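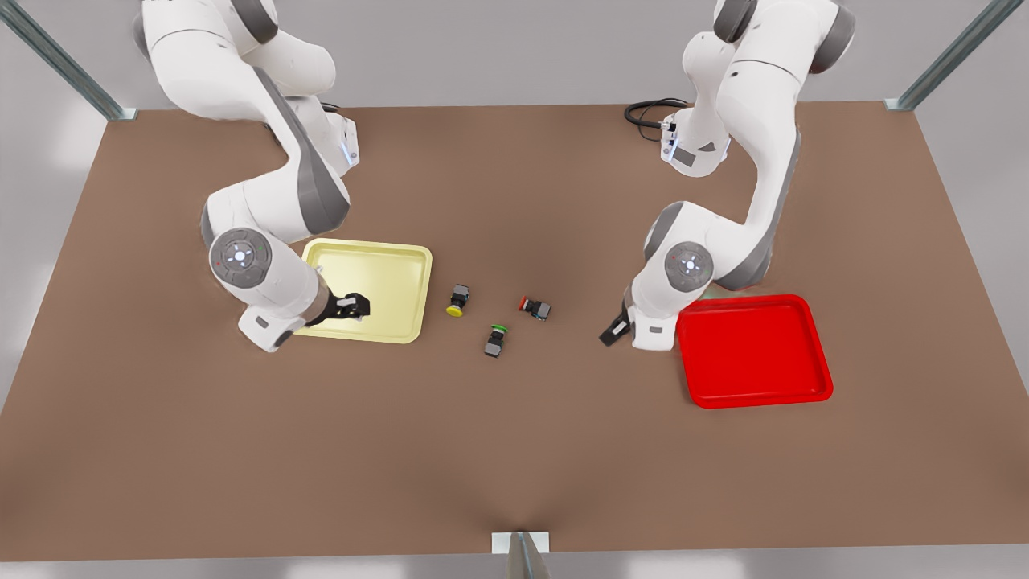

Etgate Residents' Forum
Board: Library and Public Buildings
Topic: Proposed change to the evening hours at the Fairweather Branch

Posted by L_TeMoana (Moderator)
The Library Services Office has asked that the following notice be placed on this board. Members are invited to respond below. Responses will be gathered and passed to the Office at the end of December.

The Fairweather Branch is at present open until 9:00 p.m. on four evenings each week. Under the proposal, the branch would close at 6:00 p.m. on three of those evenings and would remain open until 9:00 p.m. on Wednesday only. The hours saved would be used to open the branch on Sunday afternoons, from 1:00 p.m. to 5:00 p.m. No reduction in staff is planned. The book return on the Olance Street side would remain open at all times.

Members are reminded that posts should address the proposal and should not name individual employees of the library.

Lorraine Te Moana
Moderator

Posted by millrace_reader
Thank you for posting the notice in full. I support the proposal. The branch is quiet after 7:00 p.m. on most evenings, and families in this part of Etgate have asked for Sunday hours for as long as I have lived here. My own household would use the branch on a Sunday far more than on a weekday evening.

I would ask the Office to confirm whether the meeting room will be available on Sundays or whether the opening will apply to the main floor only.

Posted by Fenwick Court Tenants
This response is submitted on behalf of the tenants' association at Fenwick Court. Our members discussed the notice at our last meeting and voted to oppose the change in its present form.

Many of our members work until 5:30 or 6:00 p.m. A branch that closes at 6:00 p.m. is in effect closed to them on that day. Several use the public computers in the evening to complete applications and benefit forms, and do not have a connection at home. One late evening per week would not meet that need. A person who is given a form on a Thursday with a deadline on the following Monday would have Sunday afternoon only, when we expect the computers to be in heavy demand.

We do not oppose Sunday hours. We ask that two late evenings be kept.

Posted by R. Halloway
The notice states that no reduction in staff is planned. It does not state that no reduction in total hours is planned. Three evenings at three hours each comes to nine hours. Sunday afternoon comes to four. I would be grateful if the Office would account for the other five.

Posted by L_TeMoana (Moderator)
The question raised by R. Halloway has been sent to the Office and I will post the reply when it is received.

Posted by quietstudy41
I must disagree with the statement that the branch is quiet after 7:00 p.m. I am enrolled in the evening certificate course at Mondmont and I study at the branch on most weeknights. The tables along the north wall are regularly full during the examination period. It may be that the children's room is empty at that hour, which is to be expected, but the adult reading area is in steady use.

I would also point out that the nearest alternative is the Mondmont reading room, which requires a student card and closes for the whole of the winter break.

Posted by millrace_reader
In reply to quietstudy41: I accept that the examination period may be different. My remark was based on my own visits and I did not intend it as a survey. I do think the Office should publish the door counts so that members are not left to compare impressions.

Posted by Oakshott
The door counts are published. They appear in the annual report, which is kept in the binder at the reference desk and may be read on request. The last report gives 2281 evening visits for the autumn quarter, counting all visits after 6:00 p.m. on the four late evenings. It does not break the figure down by day or by hour.

Members may draw their own conclusions. In my view the figure is modest for a branch of that size.

Posted by R. Halloway
I have read the same report and I do not consider the figure modest. Summer quarter was lower, and the autumn figure was recorded while the parking area on Olance Street was closed for resurfacing. Evening visitors who arrive by car had to use the lot behind the post office, where the lighting is poor. A decision of this kind should not rest on a quarter in which access was limited.

Posted by Oakshott
The parking area was closed for part of the quarter, not all of it. I would also note that the morning figures did not fall in the same period, although morning visitors use the same lot.

Posted by R. Halloway
Morning visitors do not walk back from the post office in the dark.

Posted by Dorset_and_Main
I would like to raise a matter that has not been mentioned. The Fairweather Branch shares its heating with the community hall next door. If the hall is unheated on Sundays, as I understand it now is, then the cost of opening the library on that day will include the cost of running the boiler for both buildings. I would ask whether this has been included in the estimate. On a cold afternoon it may be considerable.

Posted by Fenwick Court Tenants
We support the question from Dorset_and_Main. We would add that bus route 153 does not run on Sundays. It is the only route which stops within a short walk of the branch from our side of Etgate. For our older members, Sunday hours without a Sunday bus are of limited value.

Posted by millrace_reader
The point about the bus is a fair one and I had not considered it. I would be willing to support a revised proposal with two late evenings and a shorter Sunday opening - perhaps 1:00 p.m. to 4:00 p.m. - if the Office can staff it.

Posted by Oakshott
I remain in favor of the proposal as written. Each group of users can show good cause to keep the hours that suit it, and on that basis the timetable would never be changed at all. Sunday is the one day on which the branch is entirely closed. I would rather see the trial go ahead for a fixed period, with counts taken by the hour.

Posted by L_TeMoana (Moderator)
The Office has replied to the questions received so far. The reply is given here as sent.

"1. Total opening hours would fall by five per week. These hours would be used for shelving and for repair of stock, work that is now done while the branch is open.
2. The meeting room would not be available on Sundays in the first instance.
3. Heating costs for Sunday opening have been estimated for the library building alone. The Office will review this with the managers of the hall.
4. Hourly visit counts are not held for past quarters. They can be recorded from the start of any trial period."

Posted by R. Halloway
I thank the Office for a direct answer. I note that the reduction in hours was not stated in the original notice, and I ask that the notice be amended before further responses are collected.

Posted by quietstudy41
I support the request to amend the notice. I would also ask that any trial not begin during the examination period.

Posted by L_TeMoana (Moderator)
Both requests have been forwarded. The topic will remain open. Members who prefer to respond in writing may leave a letter at the Fairweather front desk, marked for the attention of the Library Services Office.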